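Print this page | E-mail this to a friend

Clasbridge Airport, behind the scenes visit
February 2021

Quick write-up before I forget it all. Notes are a mess, written on my knee on the train home, so forgive the gaps.

Got there early. The shuttle from Notgate station still runs but only hourly now, and the stop has moved to the far side of the short stay car park. No sign. Follow the yellow line on the ground and you get there. Terminal very quiet, one check-in row open, cafe shut, newsagent half shut (papers yes, sandwiches no). Masks on all day, temperature gun at the staff door, sign the book with your own pen.

Our guide was Tia Wragg from airside operations. Talks fast, walks faster. There were 6 of us, kept well apart, and we got split in two for the vans. Hi-vis on, the usual talk about phones and loose hats. A scarf counts as a loose hat, apparently.

First stop the fire station. Bigger inside than it looks from the road. Crew were doing hose checks and carried on round us. Asked about cover levels now that traffic is down and was told the category depends on the biggest aircraft due that day, so a quiet day with one large freighter still means a full watch. Hadn't thought of that. The training rig is out past the old crosswind runway, a steel thing shaped roughly like a fuselage, and we only saw it from the van.

Then along the perimiter road, stopping twice. Once for a hare. The second stop was the threshold of the main runway, where the new lights have gone in. They did the work at night in September, four hours at a time, and had to hand the runway back clean each morning. Tia said the sweeping took longer than some of the digging. You could see where the old tarmac meets the new, a dead straight line. The old crosswind is used for parking now and there were 4 stored airliners on it, engines covered, no titles. Nice to get that close. Wind was bitter.

Tower next, and the bit I'd come for. 63 steps from the lift to the visual room, I was told (didn't count, was too busy puffing). Only two of us allowed up at a time and no talking unless spoken to. One departure while I was up there, a turboprop, and then nothing. Controller on duty very patient. Paper strips still in use, though the electronic ones are due, date not fixed. The view is superb, you get the whole estuary and the back of the retail park.
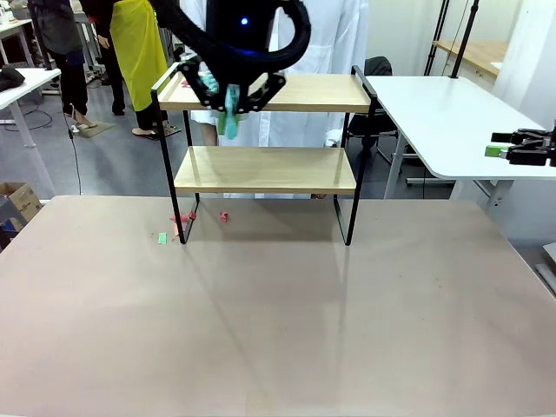
Back down and across to the baggage hall, which I'd expected to be dull and wasn't. Belts stopped for maintenance so we could walk right along them. The sorter is by Nokix and went in when the terminal was extended. There's a spare loop that takes bags the reader can't read, and those get sorted by hand. Old tags left on handles are the main culprit. Take your old tags off, people. Skis go down a seperate chute.

Lunch was a packed one, eaten in a meeting room with the windows open. Cold. Sólveig Bergmann from Norðdahl joined us here, they have the handling contract for the freight side. Good speaker, no slides. Freight has been holding up while passengers haven't, mostly parcels, a bit of fish. Her lot work nights and the busiest hour is before most of us are up. She was asked if the passenger routes would be back by summer and wouldn't be drawn, fair enough. Someone asked about the noise too. Long answer. The gist was that the early arrivals come in over the water when the wind allows.

After that a walk round the freight shed, which was nearly the end of me, feet wise. Cold store, customs cage, a long row of rollers in the floor for the pallets. Weighing is done at the door. Didn't get to see an aircraft loaded as the next one wasn't due till evening.

Missed: the de-icing yard (running late, and they were using it). The radar is off site anyway, so was never on the list.

Practical bits for anyone going on the next one. Photo ID, the real thing, a scan on your phone won't do. Flat shoes. Gloves. Binoculars are fine on the van but not up the tower. There's no hot drink to be had landside at the moment so take a flask. Bus back leaves on the hour and doesn't wait, I saw it go and had to stand in the wind for the next one.

Thanks to Tia and to the fire crew for the loan of a hat.

Print this page | E-mail this to a friend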